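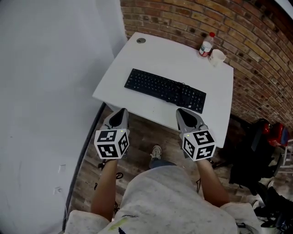

Helge Amundsen had asked before the trial began whether a machine that needs an hour of a person's time to clear a desk can be said to have cleared it, and the question was put again, in nearly the same words, at the meeting where this review was approved. It has been left in the text since the answer determines most of the ratings given further down.

Product Review: Elix Desk and Bench Assistant, with Hand-Held Teaching Grippers
Category: Service automation, light duty
Reviewed by: Pluldale Workplace Equipment Review Office
Overall rating: Acceptable for limited use. Not recommended for general purchase.

Scope

The Office was asked to determine whether the Elix assistant can take over routine surface work in shared offices and small workshops. Surface work means the ordinary business of putting a work area back in order at the end of the day: keyboards returned to their place, cups carried to the tray, bottles discarded, tools hung up, the surface wiped. The product was examined in August at two sites, an office building in Pluldale and the packing shop at Roten.

The Office did not examine vacuuming, window cleaning or any work above shoulder height. The seller does not offer these functions.

What is supplied

The package consists of a wheeled base with a single arm, a charging plate, a tablet for the operator, and a pair of hand-held grippers used for teaching. A member of staff performs the chore with the grippers in hand, and the recorded motion is used to prepare the arm for the same chore. The printed manual is clear. The index is not, and the section on charging appears under "Storage."

The purchase price quoted to the Office was $1,345 per month on lease, including service. A version without the teaching grippers was quoted at $1,194 per month. Purchasers should understand that the cheaper version can perform only the chores already stored by the seller, and that neither of our sites found those sufficient.

Performance in the office

A desk is an easier place for a machine than a kitchen. It is flat, it is usually well lit, and most of what stands on it is rigid. The Elix assistant did well under these conditions with single objects. Paper cups and closed bottles were picked up and set down in the correct place on 461 of 500 attempts, counted over the full trial period. The remaining attempts were mostly cups tipped over during the approach. Testing was done with empty cups only, at the request of the building manager.

Keyboards gave more trouble. A keyboard is wide and thin, and in most offices it is still attached to something. The arm lifted one end well enough, but where the cord was short it pulled against the cord and stopped with a fault message. The operator then had to clear the message on the tablet and straighten the keyboard by hand. Staff soon learned to do the keyboard first and leave the rest to the machine.

Wiping was satisfactory in open areas and poor near walls. A strip along the back of the desk was regularly missed, as were the areas next to cable openings. The cloth must be changed by a person.

Performance on the shop floor

At Roten the assistant was assigned to the packing benches after the afternoon shift. The chores were to return tape dispensers to their hooks, gather loose cartons and sweep scraps into a bin. Tape dispensers were handled reliably once the hooks had been moved farther apart. Cartons were handled reliably if flat. Scraps were not handled reliably at all, and the trial of that chore was ended on a Thursday at the request of the shift lead, who needed the benches.

The same benches have been cleared by hand for many years, in less time. The shop was also asked to compare the Elix with the Söderlund bench arm it already leases. The Söderlund arm is bolted in place and cannot travel between benches, but it is faster and had no faults that required a restart. For a fixed, repeated job the Office sees no reason to replace it.

Teaching

This is the strongest part of the product. Office staff with no training in automation were able to teach a simple chore in a morning. Motions made at normal working speed were accepted, provided that the person kept a steady hand and did not set the grippers down partway through. The grippers are comfortable for short sessions. After longer ones, several staff reported tired wrists, and the Office advises regular breaks.

Two limits should be noted. A chore taught at one desk carried over to a desk of similar size, but needed further teaching where the height or the surface color differed. Clothing and bags, which are found beside nearly every desk, could not be taught successfully by any of our staff. Soft items were grasped, dropped, and grasped again until the operator intervened.

Staff time

The Office recorded time spent by people as well as by the machine. Where teaching, supervision and clearing of faults were included, the office site used more staff time with the assistant than without it in every week but the last. The last week was a modest improvement. Whether it would have continued cannot be determined from a trial of this length.

Ratings

Picking up and placing rigid objects: Good
Objects with cords: Poor
Wiping: Fair
Soft items: Not usable
Ease of teaching: Very good
Savings in staff time: Not shown

Recommendation

Departments with many identical desks and a member of staff willing to act as operator may lease one unit with the teaching grippers, subject to the usual approval. The version without grippers should not be leased. Workshops should keep existing fixed equipment. Requests for a unit to be used in kitchens or cloakrooms will be declined until the handling of soft items has been tested again.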